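Chapter 4
When the Work Changes Hands

In this chapter
Why the routine part of a job is usually the first to be automated
What happens to the time that is freed
How job titles, pay grades and training fall behind the work itself
Who gets asked, and when

Fitriani Ismail started at the Plulstead holiday apartments as a room attendant. Her shift was planned in minutes. A family apartment had a fixed allowance, and the allowance covered beds, bathroom, kitchen, floors and a line on the sheet called "reset," which meant putting everything a guest had moved back where the next guest would expect to find it. Toys went in their basket. Remotes went on the shelf. The reset was the part attendants complained about least and ran over on most often.

In June the owners, a company named Larkness, began a trial in which a robot arm did part of the reset. The arm picked up soft items left on beds and put them in baskets. It did not make beds or clean anything. Larkness told the staff that no one would lose hours during the trial, and it kept to that. What it had not worked out was what the attendants would do with the minutes, or what they would be called while they did it.

Within a few weeks Ismail's day looked different. She set out the baskets before each run and moved pillows that were in the way. She checked each bed afterward and wrote down anything the arm had missed or dropped. She also learned which problems she could clear herself and which had to go to the technician, who covered two other sites and was often an hour away. None of this was in her job description. Her pay grade was still room attendant.

Her supervisor, Sulastri Latuheru, had a different problem. The planning sheet still gave each apartment a single time allowance for a single person. If the arm stopped, the delay was recorded against the attendant. Latuheru kept a second sheet by hand for the whole trial, and by the end it held 192 entries. Most were short waits. A few were long enough to push a check-in back — and those were the ones management asked about.

Cases like this are common, and they are easy to misread. People looking from outside tend to ask whether the machine replaced a worker. At Plulstead it replaced a task, and the task had been holding several smaller ones together. An attendant picking up toys was also noticing a stained sheet or a phone left under a blanket. Once the picking up was done by something else, the noticing had to be given its own time or it was not done at all.

The sections that follow use Plulstead and two other workplaces to look at how tasks are divided, how the new ones are counted, and how workers and managers bargain over them. As you read, keep track of which duties appear on paper and which do not.

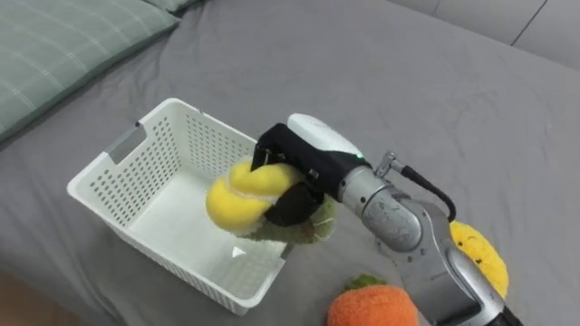 Figure 4.1 Part of the reset task: a robot arm holds a plush toy over a plastic basket on a bed.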